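Getting posters printed for a radio give-away, bleed and colour problems

Posted in Print & Design Help, 12/2/24

Şengül Kılıçarslan

Hi all, hoping someone can help quick as I'm on a deadline. I do the odd bit of design for a small local station (Murnthorpe, you wont have heard of it) and they want a poster for a competition they're running in February. A2, portrait, full colour, photo of the two presenters with a big orange background. 80 copies for shop windows plus a smaller version as a flyer, 575 of those.

Sent the artwork to the printer last night, place called Wekstead, and it came back this morning with two complaints. First, "no bleed supplied". Second, "RGB images, colour may shift". They say they can convert it for me but won't promise the orange. The orange is the whole thing. It's on their van, their mugs, the lot.

I made it in a free layout program, exported as PDF, looked lovely on screen. Background stops exactly at the page edge. Is that what they mean by no bleed? Can I just scale the whole thing up a bit? And is there any point me converting the colours myself if I don't have the proper software?

Also they want a proof signed off within 24 hours or we lose the slot. The station manager is away and only has his phone. Can he approve a colour off a phone?

Other thing, not urgent. The presenters photo is off somebody's social media page and looks a bit soft when I zoom in. Does that matter at A2 or do people stand far enough back.

Did the layout at home on the desk by the window, if light makes any difference to how I'm seeing the orange.
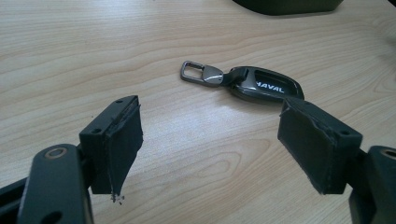

Siiri Paulauskas

Yes, that is what they mean by bleed. You need the orange to carry on past the edge of the page, 3mm all round is the usual, so when the guillotine wanders a hair you don't get a white sliver. Check what Wekstead ask for though, some places want 5 on posters.

Don't scale the whole page. Everyone tries it. Your text creeps towards the edge and the presenters get their elbows trimmed. Do it like this instead:

Open the document setup and put 3mm in the bleed boxes (all four sides).
Drag only the background out to the new outer line. Leave the text and the logo alone.
If the photo touches an edge, that has to go out to the line as well.
Keep the phone number and web address at least 10mm in from the trim.
Export again and tick "include bleed". It's off by default in most free programs, and thats probably why people swear they've done it and the printer swears they haven't.

Same again for the flyer. Separate file, set up at its own size, don't shrink the poster. Small print on an A2 turns to dust on a flyer.

Colour. Bright oranges are the worst for this, screens can make them and ordinary four colour ink can't. It will go a bit browner or a bit duller. Daylight does change how you see the screen, so does the brightness setting, but that isn't your main problem.

What I'd do is ask the station for their brand sheet. If they've had a van wrapped, somebody somewhere has a CMYK mix or a spot number for that orange. Put those numbers straight in. If there isn't one, try something like 0 cyan, 60 magenta, 100 yellow, 0 black as a start and ask for a printed swatch. Keep the black at 0!! A bit of black or cyan in an orange makes it look like gravy.

Getting it ready to send

Save a copy of the file first, new name, with the date in it. Convert the photo last. Leave the black text as plain 100% black, otherwise you get four inks piled up and fuzzy edges on anything small.

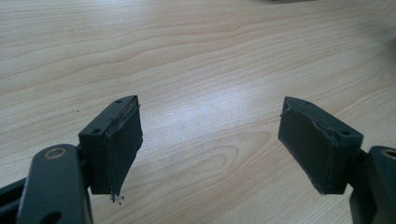
The proof

No, he can't approve a colour off a phone. He can approve the words off a phone, so let him do that: spellings, closing date, the terms line at the bottom, phone number (ring it). Then you or somebody at the station goes and looks at a hard copy at the printers. If there's no time for that, get him to say in an email that he accepts the colour might shift. Boring but it saves a row.

Tülin Gündoğdu

just let the printer convert it. I've used loads of printers and never bothered with CMYK, always come out fine. People overthink this. Its a poster in a chip shop window

Hadiza Ibrahim

Bit late but nobody has done the photo bit. Pictures saved off social media are squashed down, often 1000 or so pixels on the long side, and A2 is nearly 60cm tall. Do the sum, that's awful if the photo fills the sheet. You can get away with 150 dpi on a window poster, less if it's really only seen from across the road. Ask the presenters for the original off the phone, sent as a file, not through a chat app (those squash it too). If they've lost it, run the photo smaller and let the orange do the work.

Tülin is half right about letting the printer convert, it's fine when the colour doesn't matter. Here it does.

Şengül Kılıçarslan

Thanks all. Bleed done, it was the tick box. Station found a CMYK mix on an old sticker order, so thats gone in. Original photo coming over tonight hopefully. Flyer still to do.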